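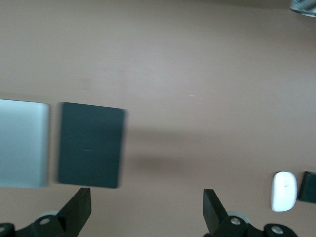 Section 2. Planning your purchase

Read this section before you request a quote. It applies to the Kullov tabletop arm with the two-finger gripper, bought new or through the Eskola lease plan.

2.1 Work out what you need

1. List the items the arm will pick up. Write down the width, weight and surface of each one. Flat pads and smooth rounded items belong on separate lines, as they may need different fingertips.

2. Measure the table. The arm needs 70 cm of clear depth in front of the base. Containers and spare parts can stay on the table if they are outside the reach line.

3. Decide whether you need the wrist camera. It can be added later, but the arm has to go back to the Clotden service center for wiring.

Note: Very glossy items and very dark items are harder for the camera to pick out under uneven light. Allow money for a lamp - the kit does not include one.

2.2 Build the budget

4. Enter the base price from your quote. Prices on quotes dated before Jan 12, 2021 are no longer valid.

5. Add $400 for installation if the site is outside the Clotden delivery area.

6. Add fingertips. Order one spare pair for every five pairs in use, and at least one spare pair for a single arm.

7. Add operator time. Training and first set-up take nearly 52 hours for one person. Most first-year budgets leave this line out.

8. If you use Kendosora scheduling software, ask for the connector price in writing. It is billed yearly and is not part of the lease.

Caution: Do not order fingertips by photo. The plates for the old and new linkages look alike but the bolt spacing is different. Check the part number on the packing slip.

2.3 Submit the request

9. Send the completed worksheet to Dulce Rosales in equipment sales. Requests received after the end of September go into the next budget year.

10. Keep a copy of the item list from step 1. You will need it again in Section 4 when setting grip width.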